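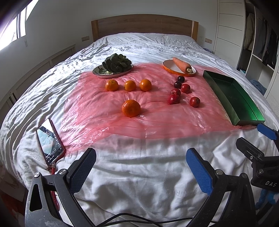
Chapter 7: When the Grip Lets Go

Print this page | E-mail this page

Most of us can pick up a plum without giving it a moment's thought, and it's a lovely humbling thing to watch a machine struggle with the same job. Nadine Farah kept the fault log for the Lisatby trials at Runville, and she has kindly let us borrow from it for this chapter. Out of 1000 recorded lifts, 30 ended with the fruit on the floor – or, once, rolling merrily under a wardrobe.

The crew blamed the finger pads first, which was a fair guess, and swapped them twice. Then Chiharu Shibata went back through the force readings late one December afternoon and found the sensor reporting 200 milliseconds behind the fingers. The controller believed it was still squeezing when it had already begun to open. A dropped orange does little harm, of course, but the same delay near somebody's hand is a safety matter, and we'll treat it as one from the first page.

Before you read on, jot down where in a gripping cycle you would expect a late signal to do the most damage.

Print this page | E-mail this page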